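Cell Technician, Bagging and Handling – Liltden workshop

Hi! I look after the robot cells at our Liltden workshop and I need another pair of hands. If you like machines, don't mind wiping things down, and can write a note that somebody else can read, please keep going.

The job is one cell. You'd be the person who sets it up in the morning, keeps it healthy through the day and puts it right when it sulks. You would not be writing the control software (there's a group in Tudthorpe for that, and they're friendly on the phone). You would be the one with the hex keys.

So what's in it? One arm on a fixed base, a two-finger gripper with yellow fingers, a small camera down at the wrist, a table, and a cabinet full of wiring that I've spent most of this year labeling. The cell handles groceries and household stuff, and lately that means a lot of bags. Bags are a pain. A box stays the shape it was when you closed your eyes, but a thin plastic bag swings and folds and goes shiny under the lights, and every bit of slop in the fingers shows up the minute you ask the arm to deal with one.

Most of our upkeep comes down to the fingers and the camera. I check the finger mounting every morning before the arm gets power, then I open and close the gripper by hand command and watch whether both sides meet where they should. If one side lags, I pull it, clean the slide, put a thin smear of grease back on and try again. After that comes the camera: wipe the lens, check the bracket, run the calibration card, save the result. On a good day I'm done before my coffee's cold. On a bad day the calibration drifts and I'm on my knees following a cable to see where it's been rubbing.

We do a longer service every 2000 cycles, with the gripper off and on the bench. That one has a proper checklist, and I'd love it if you'd tell me where the checklist is wrong, as I wrote it and I've stopped seeing it. We also keep a load log. The heavier items go in there, along with what the fingers looked like afterward.

A lot of the shift is spent on runs like this one, bottles in a thin bag with a finger on each side:

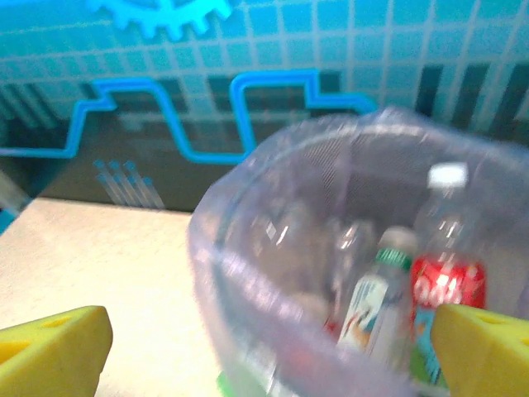
Terthorpe read a draft of this ad and wants it said that the bag work is harder on the cables than on the fingers, and that anyone applying should expect to change a wrist cable in their first month. The strain relief is the part to watch, according to Terthorpe, and the torque wrench hanging by the cabinet is there to be used, every time, even on the small screws.

Fair enough! I'd add that changing that cable is a nice job once you've done it twice. You lock out the cell, park the arm low, unclip from the wrist back toward the base, and feed the new one along the same path with a bit of slack at each joint. Then you run all the joints slowly through their range and watch the slack. The first time, I'll do it with you. The second time I'll stand there and try to keep my mouth shut.

What I'm hoping you have: some hands-on time with machines that move. Robots would be great, but packaging lines, bike repair, printers, elevators or farm equipment all count with me. You should be able to read a simple wiring diagram and use a multimeter without being walked through it. You need to be strict about lockout, and I mean every single time, including when you're only reaching in for a dropped washer. You don't need a degree.

It would help if you've used a teach pendant before, or done any camera calibration, but I can show you both.

Now the practical stuff. The position is full time, 80 hours per two-week pay period, on the early shift. We start at 7:00 and hand over at 3:30, with half an hour for lunch. Pay is $2375 per pay period before tax, plus overtime if a service runs long and you've agreed to stay. You get work boots, gloves and your own set of tools, which nobody else is allowed to borrow (me included). The floor is usually at 70 degrees, though it gets warmer next to the cabinet in summer. There's some kneeling and a fair amount of standing, so tell me if you'd need something changed and we'll work on it.

To apply, send a resume and a short note to the Kuipers hiring desk, with "bagging cell" in the subject line. In the note, tell me about one thing you fixed that didn't stay fixed, and what you did next. Half a page is plenty. Applications are open through the end of November, and I read them as they come in – if yours looks like a fit I'll call to set up a visit. Plan on a couple of hours at the cell, and wear shoes with closed toes.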